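Drekeck Opens Its Robotics Workshop to Visitors for Household Task Demonstration

CLORANO, May 7, 2023 – Drekeck today welcomed members of the public to its robotics workshop in Clorano for an open day devoted to robots that handle ordinary household objects.

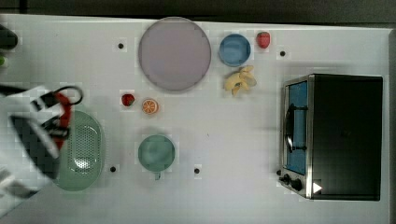 The open day was organized with Testimeck, which supplies control software to the workshop, and was held in the Hämäläinen Building, where Drekeck moved its manipulation group last September. It was the first time the group has shown its daily work to an audience outside the company and its partners.

Visitors were admitted in small groups and spent the first part of the tour at the tabletop station, where a robot arm works among toy kitchen items. The setting for the demonstrations included a plate, a bowl, a mug, a colander, several pieces of play food and a toaster oven. Staff members gave the arm a series of short tasks of the kind a person carries out without much thought when putting a kitchen in order, such as picking up a piece of fruit and placing it in a bowl.

Each group saw five tasks. Between tasks, the operators moved the objects to new positions so that the arm could not repeat the same path. Some attempts failed, and these were shown along with the others. When the arm missed an object or let it slip, the operator explained what had gone wrong and the task was started again from the beginning.

"Our work depends on many hours of patient practice with simple objects, and most people never have the chance to see it," Drekeck said in a statement. "We wanted our neighbors in Clorano to see the robot as it is today, including the things it still finds difficult."

After the demonstrations, visitors could take part in a session at a second station, where three people at a time tried guiding an arm by hand controls under the supervision of staff. Children aged 7 and over were allowed to take part when accompanied by an adult.

The afternoon closed with two short talks. The first covered how the workshop records and reviews its trials. The second, given by Testimeck, dealt with how speed and force limits are set when people are working near a robot. Questions from the audience centered on safety, on the cost of such machines and on when they might be found in private homes. Drekeck told visitors that it has no household product on sale and has not set a date for one.

"Open days give our engineers questions they do not hear in the office," Testimeck said. "Several of those raised this afternoon will be discussed at our next joint review with the workshop."

Drekeck and Testimeck plan to hold another open day in September. It will include the same tabletop station, with a new set of tasks, and a longer session at the hand controls. Registration will be required and will open during the summer. Schools in the Clorano area may apply for a separate weekday visit by writing to the workshop's front office.

About Drekeck
Drekeck develops robot arms and grippers for research and light industrial use. The company is based in Clorano, where it operates a workshop and a test laboratory in the Hämäläinen Building.

About Testimeck
Testimeck provides control and monitoring software for robotic equipment. It has worked with Drekeck for three years.

Media contact
Drekeck Press Office
Hämäläinen Building, Clorano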